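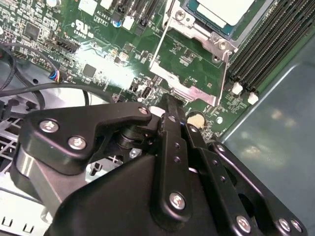
Section 7. Gripper drops or drifts over an open case (fault 34)

Read this before you clear the fault. Do not just hit Resume. Fault 34 means the arm lost its hold height while the gripper was over a board, and Resume sends it straight back to the last target. On Jul 11, 2024 that put a fingertip into a memory latch at the Gevstead bench. Board scrapped.

Applies to the Koval arm with the Cadevance gripper, desktop teardown cell only. For rack units see Section 9.

What you'll see
Arm stops. Amber light on the controller. Screen reads HOLD LOST 34. Gripper may sag a little, slowly, or not at all. Both count.

CAUTION: Keep hands out from between the gripper and the case wall. The arm can still drop when power goes off. The brake on joint 2 is the one that slips.

CAUTION: Make sure the PC is unplugged from the wall. Coin cell stays in the board, so there is still a live part even with the cord out. Don't let the linkage or a loose screw bridge it.

Getting the gripper out

1. Press Pause. Not E-stop, unless somebody is in reach or the arm is moving. E-stop cuts the motors and you are relying on the brake.

2. Look in from the side with a flashlight. Check whether the gripper is touching anything. Socket lever, memory latches, cables. Glare off the board makes the gap look bigger than it is so check from two sides.

3. If it is clear of the board: set jog speed to Slow, frame to Tool, and back out along the tool axis. Short taps. Don't jog in Base frame, the gripper goes in on a slant and a straight lift will drag it across the slots.

4. If it is touching: stop. Don't jog, don't open the fingers. Get a second person to hold the wrist from above, then switch to Hand Guide and ease it out together.

5. Watch the loops of cable on the way out. They catch on the linkage. If one comes up with the gripper, stop and free it with the plastic hook, not your fingers.

6. Once the gripper is fully above the case rim, send it to Park.

7. Now power down. Wait 30 seconds before touching the wrist.

Checking the gripper

8. Check every screw on the bracket plate and on both linkages. Hex key, snug, don't lean on it. A loose one at the plate tip gives exactly this fault becuase the finger load reads wrong.

9. Any screw missing, assume it is in the PC. Find it before that case goes anywhere.

10. Move the linkage by hand through its full travel. Should be smooth. Gritty or sticky, tag the gripper out and swap it.

Restarting

11. Power up, run Height Teach on the blank plate. Never on a customer board.

12. Compare the hold value on the screen with the one on the label inside the controller door. Ours is 677. If yours doesn't match the label, do Height Teach again. Still off, stop and call.

13. Delete the old target (Job > Targets > Clear Last). Skip this and the arm goes right back where it was.

14. Do one dry run with an empty case, Slow, hand on Pause.

Note: firmware before the September release dosen't show the number, only HOLD LOST. Treat it the same.

Note: if the fault comes back in the same shift, leave the arm parked and log it. No third try.

Log entry needs: case ID, touching or clear, any screw found loose, who was on the second pair of hands. Send to Lesia Hladun, copy Amrit Thibodeau at Flititz. Brake parts go through Amrit too.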